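August, bench notes, late afternoon

Kettle on, windows open, and I finally have an hour to write up the blocks before I forget which pile is which. The Gullus set has grown again. We started with a handful of plain ones and now there are wrapped ones, speckled ones, ones with a colored spot, and a drawer of odds and ends that I keep promising to sort (I will, I will). Effiong sent over another bag of offcuts and some of them are lovely, so of course I kept them all.

The dark green one with the pale bands is still my favorite. The bands split its length into four sections, which makes it very easy to talk about across the table, and I'd like more made the same way. One band is looking a bit frayed, so please be kind to it until I've had a chance to go over them all. The white speckled one with the green circle goes in the same tray. 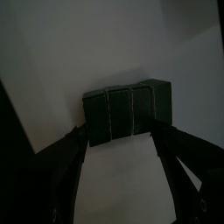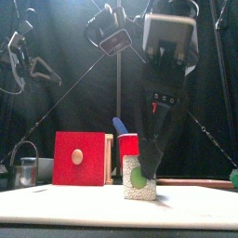

Now, the tray labels. I'd like to keep the Plesavus numbering, even though it begins at 200 for reasons lost to history, and simply carry on from where we stopped. Tray 41 is the wrapped blocks, and anything with a spot or a circle can share it for now. Please write the number on the tray and leave the blocks themselves clean, as the marker comes off on everybody's fingers!

Still to do: ask Zalleo whether they have any more of that soft cord, find the good scissors, and clear the left-hand shelf so the new trays have somewhere to live. I had a go at the shelf before lunch and got as far as the second box of felt.

Zalleo Workshop Notebook | Contact the bench | Back to top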